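Long thin crack or scratch in a white tabletop, fill it or leave it?

Print | E-mail

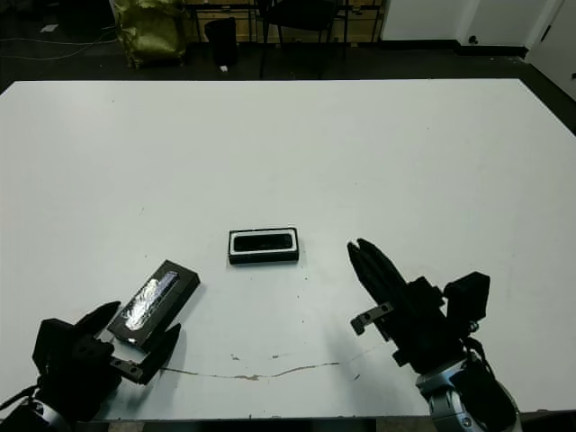
White table with the brownish line, one black box lying on it, another held in a gripper

The line runs sideways across the lower middle, with small tan chips just above it. I pack orders here and wipe it down daily. Table is 6 years old. Can I fill this myself?

Closby1272

Clean it, let it dry overnight, then press in white filler with a plastic card. Wipe off the extra within 15 minutes. Do 2 thin coats. The chips take the same stuff.

Ellura

Mine had more than that and I just put a mat over it. Still fine.

Duron

Print | E-mail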